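Small Spaces & Sensible Living > Furniture > Is it okay to just never buy a nightstand

radiator_hum
Started this topic

I moved into my place in January and I still don't have a nightstand. What I have is a white plastic stool. It holds a lamp, a glass of water, and a library book that I am pretending to read. It works fine. My sister visited last week, looked at it for a long time, and asked if I was "doing okay."

So I went shopping, to prove that I am. The nightstand I liked was part of a bedroom set from Jallus that costs $1709, and they will not sell you the nightstand by itself. You have to take the dresser too. I don't have room for the dresser. I barely have room for the brochure.
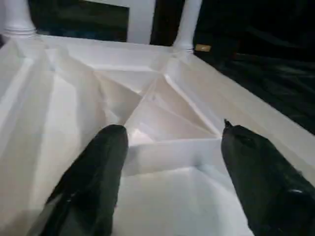

Photo credit: Firouzeh Nazari

At what point does temporary furniture become furniture? Is there a form to fill out? I'm 71 percent sure I could go the rest of my life like this and be happy, but I'd like to hear from people who have tried.

oakleaf_dan
Reply

I'm going to be the bad guy. Buy a nightstand. It doesn't have to be the Jallus one, which is overpriced and has those handles that grab your pajama pocket. Go to an estate sale at the end of the last day and you'll find solid wood for less than a pizza. The plastic stool is a gateway. First it's the nightstand, then it's the coffee table, then you're eating Thanksgiving dinner off your knees.

mrs_pelt
Reply

I have eaten Thanksgiving dinner off my knees and it was one of the better ones. No one could reach anyone else to argue.

radiator_hum
Reply

Dan, I don't have a car. Please picture me on the crosstown bus with your solid wood.

oakleaf_dan
Reply

I did it with an end table once. People were very nice about it. One man put his coffee on it.

threefloorsup
Reply

Long-time stool person here. My kitchen is the size of a generous coffin, so everything in it has to do more than one job or leave. Mine is a step for the high cabinet, a seat when I'm peeling potatoes, and a side table when company comes, assuming company is one person who doesn't want much. In the shower it holds the shampoo. In summer it goes on the fire escape with a basil plant on it until the landlord emails.

Some things I've learned, for what it's worth. Baking soda paste gets the gray off the top. Bleach turned mine a sort of old-piano-key yellow, so skip that. Put felt dots on the feet if you have downstairs neighbors and want them to keep saying hello. And check the weight limit before you stand on it, especially the really cheap ones. 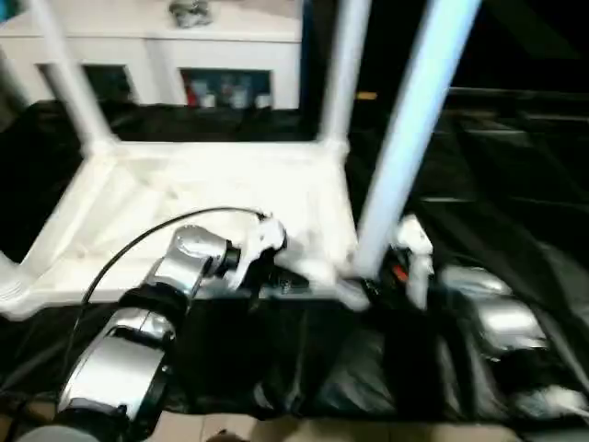
Anyway, the real trick in a small place is to decide what you actually do in each corner before you buy anything for it. I spent my first year with an armchair I never sat in. It was where my coat lived. When I sold it I got the money back and found out I owned a window. The coat was fine with a hook.

petra_not_peter
Reply

Can I gently push back on all of this? I did the "everything has two jobs" thing and it made me tired. Every time I wanted to read in bed I had to go get the nightstand out of the shower. At some point you deserve an object that stays where you put it. I bought a small Skendon bedside cabinet with one drawer and I love that drawer like a relative. It has cough drops and a flashlight in it. They're there every single time.

threefloorsup
Reply

Buy a second stool?

petra_not_peter
Reply

A second stool does not have a drawer.

mrs_pelt
Reply

Petra has a point and I say this as someone whose glasses have been under the bed since Sunday dinner with the in-laws. A flat top with nothing under it is a launching pad. I finally hung a little shelf at mattress height, two screws, and it has a lip on it so things stay put. Renters can patch the holes with toothpaste. I did not say that.

oakleaf_dan
Reply

Landlords know about the toothpaste. It's the first place they smell.

yazdani_street
Reply

Lurker, first post. My building (Yazdani Court, if anyone knows it) puts out a newsletter and there was a piece in it on exactly this. It split the laundry room down the middle. Pasting the top part with permission, the rest is about bike parking.
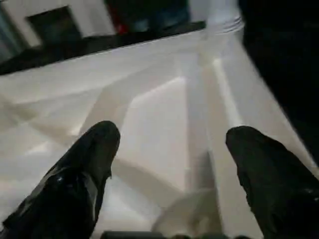
By Firouzeh Nazari
August 11, 2025

Every fall I get asked what a new tenant should buy first, and every fall I give the same answer, which is a decent mattress and then nothing for a while. Live with the floor. You will find out where you drop your keys and which wall the sun hits when you're trying to sleep in. People who furnish a whole apartment in one weekend spend the next two years walking around the results.

Borrow, in the meantime. Use the folding chair, the milk crate, the plastic stool. If something is still in the same spot after a year and you haven't cursed at it, you may consider the position filled. I have had one such item since I moved in. I was asked to have it replaced before my mother came to stay. She used it to reach the good platter.

radiator_hum
Reply

"You may consider the position filled." I'm printing that and mailing it to my sister.

oakleaf_dan
Reply

I notice the author says nothing about what the thing looks like next to a bed. I rest my case.

petra_not_peter
Reply

I agree with waiting, I just think a year is a long time to go without a drawer. I gave it until I stepped on my reading glasses. That's a natural deadline.

threefloorsup
Reply

Hum, if you do cave, Brelum has the plain open cubes and they'll deliver just one. It comes flat and you'll hate the instructions. The picture on step four is of a different cube.

radiator_hum
Reply

Update for those invested. I measured, and there are eleven inches between the bed and the wall, so the Jallus one wouldn't have fit in the first place. The stool stays. I've put a dish on it for my glasses, as a peace offering to Petra, and my sister has been told it's Danish.

mrs_pelt
Reply

Which dish?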